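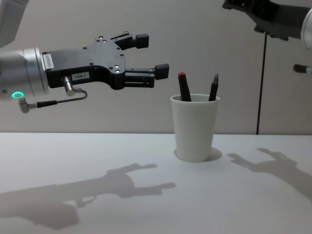 (Photo: Dorin Toma)

I've been riding my bike to work along Muton Creek for nine years now, and for most of that time I've been hearing that the gap in the trail at Amlow Street is about to get fixed. So you'd think I'd be thrilled that the city has finally picked a way across. I am, sort of! I just think they picked the wrong one, and there's still time to say so before the design money gets spent.

If you don't ride or walk out there, the trail comes down from Urnura Park, nice and wide, and then it just quits at Amlow. You get a curb, a sign that says to use the sidewalk, and four lanes of people trying to make the light. The path picks up again on the other side by the old Bjarnason warehouse, a block and a half east, and how you get there is your own business. I've seen parents pushing strollers through the gas station. I've done the gas station myself plenty of times (sorry to whoever owns it).

The plan that came out in September is a bridge. It's a handsome bridge, too, at least in the drawings, with the big curved railing and the little trees in planters. With the ramps it works out to 1,515 feet, and that's where they lose me. The street is maybe five car lengths wide. You'd be climbing a long switchback on one side, crossing over, and winding back down on the other, all to end up at a spot you could hit with a tennis ball from where you started. 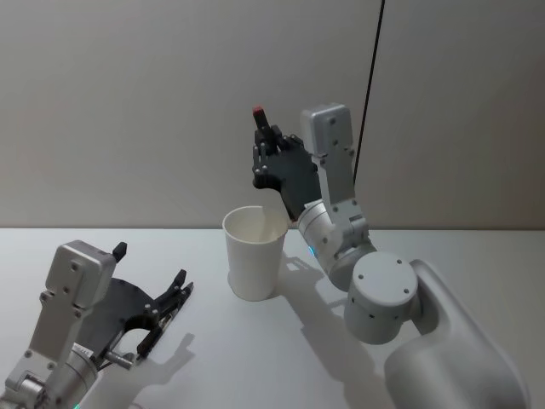 And people won't do it. I know I won't, not on a Tuesday morning when I'm running late and the light is green. My neighbor uses a wheelchair and she laughed out loud when I showed her the ramp drawing. She told me she'd rather take her chances at the crosswalk, and she's a careful person.

What I'd like is so much cheaper that I think it's part of the problem, because you can't cut a ribbon on it. Put a raised crossing right where the trail meets Amlow. Give it a signal that changes when somebody pushes the button, and I mean right then, not after a minute and a half of standing in the rain wondering if the thing is hooked up. Take out the right turn lane, which mostly exists so drivers can get to the next red light sooner. Then run the path straight along the front of the warehouse lot.

I've heard the objection that it would slow traffic down. Well, yes! The planning office's own handout put the delay at 19 seconds at rush hour. I can live with that, and I drive Amlow too, usually with a kid in the back seat asking why we aren't there yet.

The other thing I keep hearing is that a bridge is safer. Sure, if you're on it. But the folks who skip it will be crossing at street level with less protection than they've got today, as the plan also takes out the crosswalk on the east side. I had to read that page twice. I called to ask if it was a typo and the man I talked to was very nice about it, and it isn't a typo.

Somebody will say I'm being picky, that we've waited forever and should take what we're offered. I get it. I was at the meeting at the library where it was standing room only, and when the bridge drawing went up people clapped, and I clapped too. It was only later, walking the route with my dog, that I started pacing out where those ramps would go.

The comment period is open for another 2 weeks. You can write in on the city's website or fill out a card at the front desk of the rec center, and you don't have to agree with me. But go stand at Amlow first, around five o'clock, and watch where people cross.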